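Notebook, May – tote lift, Plalstead bench

Picking up at run 201. Question is still whether the arm can do a plain tidying job: take a plastic bin of small parts off a low block and carry it over. Zip-tied a wooden stick across both wire handles so there is one bar to grab. W. Strobel thinks this is cheating – noted. People carry bins without a bar.

Grip force limit stays at 80 for now. Two things to check before the next batch: bar slip at the ties, and swing on a fast lift. 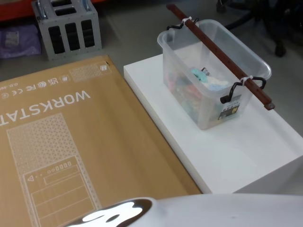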